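Home Get started Leagues Scoring Help Log in

Setting up your first Fatum league

Right, you've made your account, you've picked a username you may or may not regret, and now you want to get your friends arguing over who goes home next on Loltside. This section takes you from an empty league page to the first locked ballot. I've run a league on Fatum since the early test version and I wrote most of this with my own mistakes fresh in mind, so where I say "don't", assume I did.

I'm using Loltside in all the screenshots-in-words below because it's the show I watch, but the steps are the same for any elimination show in the list. Dating shows and baking shows have a couple of extra settings and they live in their own section (see Couples and Swaps, and Bakes).

Before you start

Have these to hand:

- the email addresses or Fatum usernames of everyone you want in
- the usual start time of the show where you live
- a rough idea of whether your group likes a simple game or a fiddly one (be kind, most groups say fiddly and mean simple)

You can change nearly everything later. The two settings you can't change once the first episode has locked are the show and the scoring type, and I'll shout when we get to them.

Creating the league

1. Go to Leagues and press New league.

2. Type a name. It shows up on everybody's phone in every single notification, so short is good. Ours is called Noguchi, after the contestant three of us adored and who went out in the very first episode. We kept the name out of spite.

3. Choose your show from the list. If it's listed twice, look at the little country tag next to it. The versions run on different timetables and have different casts, and the names in your ballot will be completely wrong if you pick the other one.

CAUTION: the show can't be changed after the first lock. If you've picked the wrong version, delete the league and make another before the episode starts.

4. Choose Private or Open. Private leagues only let in people with your link. Open leagues appear in search and strangers can wander in, which can be lovely! It can also be a man who posts the live feed spoilers at breakfast. I'd go Private for a first season.

5. Set the maximum number of players. The smallest league the system will accept is 2 and the largest is 200. Ten or so is a very nice size in my experience, enough people for the table to move about each week and few enough that you can remember who everyone is.

6. Press Save. You'll land on the league page, which looks terribly bare at this point. It fills up once the cast loads, and that can take a minute or so.

Picking a scoring type

7. Open the Scoring tab. You'll see Simple, Classic and Custom.

Simple gives you points for naming the person who goes home and nothing else. It's perfect for families, for work, and for anyone who watches with one eye on the ironing.

Classic adds points for the challenge winner and for the nominees, plus a season pick. The season pick is your guess at the overall winner, made before the first episode and kept sealed until the final. A correct season pick is worth 10 points, so somebody sitting near the bottom can still ruin everyone's evening right at the end. I love it. Trilok Goel, who has led our table into the final twice and lost it both times, would like it abolished.

Custom lets you set a value for each thing. You can give points for a contestant crying, for a kitchen argument, for saying "I'm just here to play the game", whatever you like. Have a think about who's going to be the judge of those before you switch them on, because Fatum can't score them for you. They wait in a queue until the league owner ticks or crosses each one, and that's you.

CAUTION: the scoring type is fixed after the first lock. Within Custom you can still change the individual values up to the start of any episode, but you can't hop from Custom to Simple halfway through the season. I tried. I wrote a very polite email about it and everything.

8. If you chose Custom, press Add event, type what has to happen and give it a value. Write it so that two people reading it would agree. "Row in the kitchen" caused us a whole evening of bother, as the row started in the kitchen and finished on the stairs. It now says "raised voices, any room".

9. Press Save scoring. There's no autosave on this tab. I do wish there were.

Setting the lock time

The lock is the moment when ballots close. After that nobody can change a pick, including you, and everyone's choices become visible to the league.

10. Open Timing. Fatum fills in the broadcast time from the listings, and the lock is set to the start of the episode.

11. If your group watches later, turn on Late watch and choose how long results should stay hidden. The lock itself stays where it is and only the results wait. Hiyori Fukuda works evenings and joins us the following morning, so ours are hidden until noon. She gets to watch in peace and the rest of us get to send her very meaningful silence.

12. Check the time zone at the bottom of the page. It follows your account, and if you made your account on holiday, as I did, it'll be off.

NOTE: when the clocks change, look at this page again. The broadcast time updates on its own but a Late watch time you typed in yourself won't.

Inviting people

13. Open Players and press Copy link. Send it however your group talks.

14. Each person presses the link, signs in and waits for you to approve them. You'll get a badge on the Players tab.

15. Approve everyone. If there are two people with the same first name, press the pencil beside them and give each a nickname straight away. We have two Hiyoris, and for most of a season Hiyori Tanabe was being congratulated for Hiyori Fukuda's picks. She took it very graciously and never once corrected anybody.

An invite link works for 6 days. After that it goes stale and the person sees a page saying the league can't be found, which frightens them. Just copy a new link. The old one doesn't need cancelling. 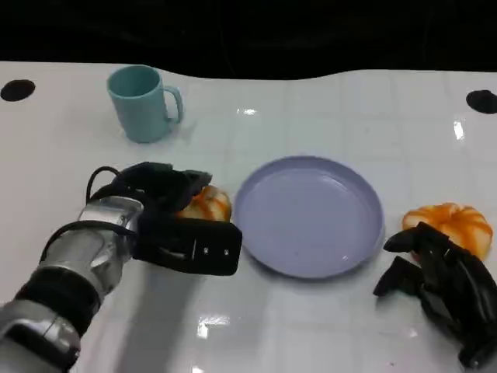 What happens if someone joins after the first episode has already gone out?

They can play from the next episode onwards and they start on nought, unless you turn on Catch-up in the Players tab. Catch-up gives a newcomer the same score as whoever is currently last, so they're in with a chance without leapfrogging anyone. They don't get a season pick either way.

Filling in the first ballot

16. Go to This week. The cast appears as a grid of faces with names underneath.

17. Tap the person you think is leaving. A border appears round them. Tap again to take it away.

18. In Classic and Custom leagues, scroll down for the other picks. Please do scroll! The number one message I get from new players is "why have I only scored for the eviction", and it's always that they stopped at the first section.

19. Press Submit ballot. You should see the word Submitted and the time next to it. If you only see Draft, it hasn't gone in. Drafts are not counted at the lock, however heartfelt.

20. You can come back and change your mind as often as you like up to the lock. Press Edit, change the pick, and then press Submit again. Kumiko Kamata edits hers right up to the opening titles and I've stopped commenting.

Double evictions and other nasty surprises

Producers love a twist and Fatum can't know about them in advance. When two people leave in one episode, a pick for either of them counts in full. When nobody leaves, the eviction part of the ballot is void and the rest is scored as normal. If a contestant walks out on their own between episodes, the league owner gets a message asking whether to count it. Decide your rule at the start and write it in the Notice box at the top of the league page, where you can point at it later.

Returning contestants are added back to the grid by the Fatum team, normally before the next ballot opens. If a face is missing, use Report cast problem at the foot of the page. Natsumi Yokoyama looks after the cast lists and she's quick, but do tell her which country's version you're in.

Turning spoilers off

21. Open Notifications and switch off Results on lock screen. Do this even if you watch live. Phones run ahead of the television more often than you'd think, and I've had a whole final spoiled by a buzz in my pocket.

22. Ask your players to do the same, as the setting belongs to each person and you can't switch it off for them.

If you use Kenunach for your group chat, you can link it to the league under Connections. It posts the table after each episode and respects your Late watch setting. Jokes and gloating it leaves to you. To unlink it, press Remove on the same page and then remove the league from Kenunach's side too, or it'll keep asking you to reconnect.

Next section: reading the league table, ties, and what the little arrows mean.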